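Features > Makers > At the bench

We use cookies to remember your settings. Accept / Manage

The workshop at Nasus is up 3 flights of stairs, and I was puffing badly by the time the owner put the kettle on. She makes wooden rails for hanging clothes, and she'd rather talk about timber than herself, which suited me fine!

"People paint everything," she told me. "I want to see the grain." She began in March with one order from Tunbridge, and now there's a waiting list (I'm on it).

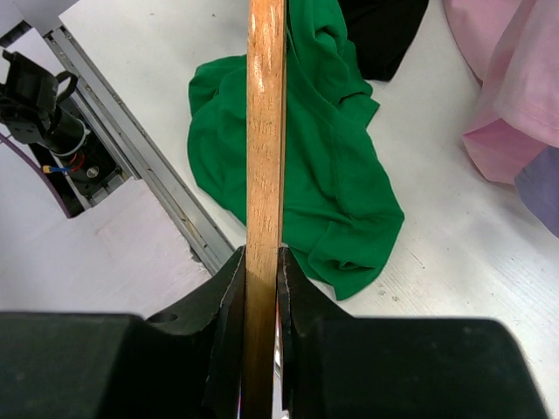
Orange-tan wood, short dark pores, and a crumpled green cloth behind.

I asked about the shine. "Folk either love a gloss or they can't stand it," she said. "I leave the choice to them, but I sulk if they pick wrong." She keeps a heap of old cloths for wiping down and hates throwing any out – I know the feeling, my airing cupboard's full of them.

So will she move somewhere bigger? "With those stairs? I'd have to carry it all down first."

Comments (3)

mossy_kate: What oil does she use on the bare ones?

Pelham22: Had a rail from Nasus last year, still dead straight.

dotty: More workshop visits please!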